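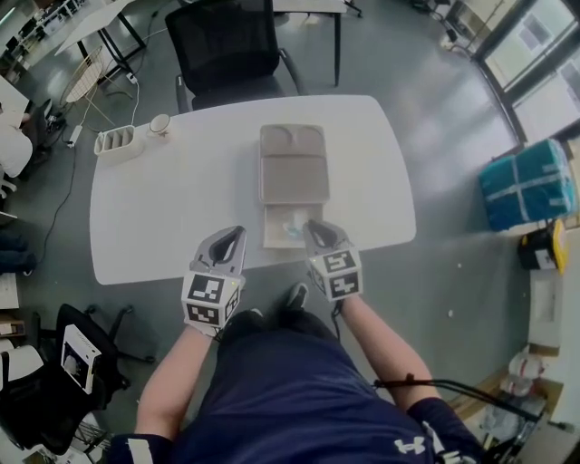
Small items in a cardboard drawer box: how should they be kept in order?

Posted by Tobias Schumacher, 23 June 2020

Our office at Kelness has been asked to provide each shared table with a small cardboard box with a pull-out drawer, for clips, erasers and similar items. The drawers have no divisions, and the contents slide to the back whenever one is opened. We have 38 boxes to equip. I should be grateful for advice on a suitable insert, and on whether the drawers will withstand daily use.

Marin Obradović

Plain card strips, slotted together, are sufficient for most purposes. Cut them 4 mm lower than the inner wall of the drawer so that nothing catches on closing. I would advise against gluing them, as the arrangement will need to be changed once staff have used it for a few weeks. As regards wear, the front panel is the weak point – a strip of cloth tape along the inside fold will strengthen it considerably. Ours were fitted in November and more than 21 remain in service.

Items used every hour should be kept in an open tray at the corner of the table, with the drawer reserved for those needed less often. Please also ask colleagues to support the box with one hand while opening it, as a light box will otherwise travel across a smooth table top.

Haddad

We just bought plastic ones from Flindisard. More expensive but no trouble so far. Measure the drawer first, the sizes given are for the outside of the box.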